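November, bedroom tidy task, simulation only

Same question as last month: can a two-armed mobile base put a bedroom straight without someone stepping in? Kirsty Blackburn wants an answer for the Pundovis review, and so far mine is "parts of it".

Scene loaded at 14:20. Low bed, wooden floor, one book to take off the mattress, one small white plastic piece to pick up from the floor near the window. Planner is Celix, unchanged. 2 arms, 2 targets, 8 runs per target before I touch any settings.

Notes on the start pose. The right gripper is over the mattress, close to the paperback, and the left one points at the floor by the white piece. Base is between them with the side rail to its right. I kept this pose for every run.

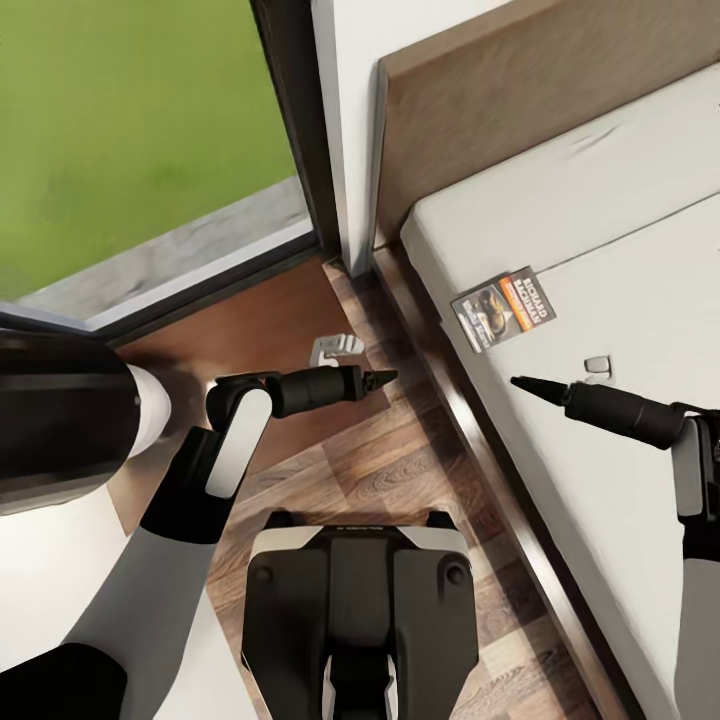

The book is the harder of the two. A flat paperback on a soft surface gives the fingers no edge, and pressing down to get under the cover shifts the contact model. Nosipho Naidoo suggests dragging it to the side rail first and gripping the overhang - worth trying, though the rail is raised and may stop the book short. Must also keep the grey tab on the mattress out of the grasp candidates. It is fixed to the cover and should not be pulled.

For the floor piece, check reach with the base stationary before allowing it to drive.

Log grew to 2,132 lines, mostly repeated collision warnings for the rail. Chidubem to filter these.

To do: rerun with mattress stiffness doubled. Ask Angeliki for the friction values she used on the Flalline set.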